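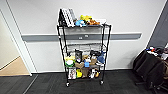
Black wire cart with four shelves, on casters.

Flelwood Rolling Wire Cart

We've been fans of this cart since the first one came in, and now it's back in stock! It goes together without tools (the shelves clip onto the posts wherever you want them) and it's narrow enough to slide in next to a desk or a washing machine. Stuffed toys, yarn, cookbooks, seed trays – it takes all of it.

Item no. 648
Finish: black
Comes with a spare set of shelf clips
Front casters lock

Load the heavy stuff low and it rolls beautifully, even over carpet seams. Zewditu Adugna wrote to ask if the Metberg baskets fit the shelves. They do, but only the small size – the large ones hang over the front.

Extra shelves: item no. 811, sold in packs of 2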